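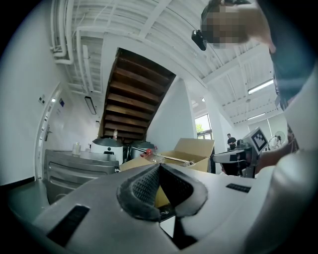
2 min read

1/29/18

Today I stayed in the room with the wooden stairs, and I looked at it with more attention than usual. The stairs go up over our heads, so when I am near I see the steps from under them, dark brown, one after another. Under them stand the two big round gray things, and there is the small bottle again. I wanted to ask about this bottle and I forgot, as I forgot in May.

The cardboard box is my problem of the day. It is open, and I must decide what goes with it to Skamham. Hegde wants 14 for the transport of each box, and 164 if I send all of them together from Bistumside. I think this is too much.
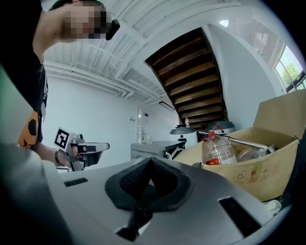

By Gredov

In the box there is a plastic bottle with a red cap, and a bread roll in a clear bag, with a white bag beside it, all crumpled. A thin metal rod lies over everything. I do not like food and tools in the same box. My mother would take the bread out first and talk later.

I wrote two lists in the evening, one for the food and one for the rest. The second is longer. Tomorrow I must buy tape and call Hegde about the price.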